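巡回する側から監視する側へ
送電設備の周辺道路点検に小型走行ロボットを入れた現場

2021年7月24日

送変電設備の保守を請け負うTredskaでは、変電所に至る構外道路の点検を、6月から四輪の小型ロボットに移している。機体の供給と走行ソフトの調整はPliltonが担当する。対象は舗装路と路肩で、記録項目は舗装の損傷、落下物、植生の張り出しに限られる。電気設備そのものの点検は含まない。

従来は2人1組が車両で低速走行し、異常箇所で停車、撮影、記帳を行っていた。降車のたびに後方の見張りが必要で、作業時間の多くは移動と安全確保に費やされた。現在、巡回要員のうち1人は操作卓に着き、もう1人は指摘箇所の補修を受け持つ。

運用を統括するUmut Şimşekoğlu氏は、要員数は減らしていないと説明する。変わったのは判断の場所である。以前は路上で即決していた補修要否を、いまは画面上の静止画で決める。1回の走行で残る画像は3000枚。ソフトが候補を絞り、最終的な区分は人が入力する。

「現場なら足で踏めば分かる段差が、画像では濃淡でしか出ない。ベテランほど最初は判定が遅かった」と同氏は言う。暗い斑が補修跡か、くぼみか、水を含んだ部分かは画像だけで確定できない場合がある。このため区分に「保留」を追加し、保留となった箇所には従来どおり人が出向く。導入当初の走行では、ソフトの候補89件のうち人が補修対象と認めたのは5件にとどまった。残りは落ち葉や小石、日陰の境界などだった。

区間による難易度の差も大きい。両側に樹木が迫る細い道では、区画線がなく、走行位置の基準を舗装端に頼る。開けた区間では見通しが利く一方、一般の車両への配慮が増える。機体の全高は低く、乗用車の運転席から見落とされやすい。旗付きのマストはその対策で、操作手順書にも取り付け確認の欄がある。 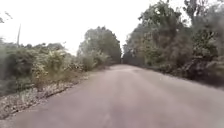
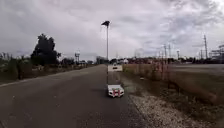
樹木に挟まれた区間(1枚目)と、鉄塔を望む区間を走行路とする機体(2枚目)

技能の評価と今後の配置

操作卓の業務には、当初、職務区分上の名称がなかった。巡回手当は路上作業を前提としており、室内で監視に就いた日の扱いが決まっていなかったためである。Tredskaは監視業務を巡回と同じ等級に置き、手当を据え置いた。ただし、連続して画面を見る時間には上限を設け、補修担当と交代させている。

交代制には技能維持の目的もある。自分が「保留」と入力した箇所を翌日に実地で確かめると、画像の濃淡と実際の段差の対応が頭に入る。Şimşekoğlu氏によれば、判定速度の個人差はこの交代を始めてから縮まった。

課題は路肩である。砂利の部分は粒の大きさがそろわず、小さな落下物の検出が安定しない。植生の張り出しも、伐採の要否は季節と樹種で変わり、基準を数値にしにくい。Pliltonは路肩専用の判定設定を準備中だが、切り替え時期は未定としている。当面、路肩の伐採判断は人の巡回に残る。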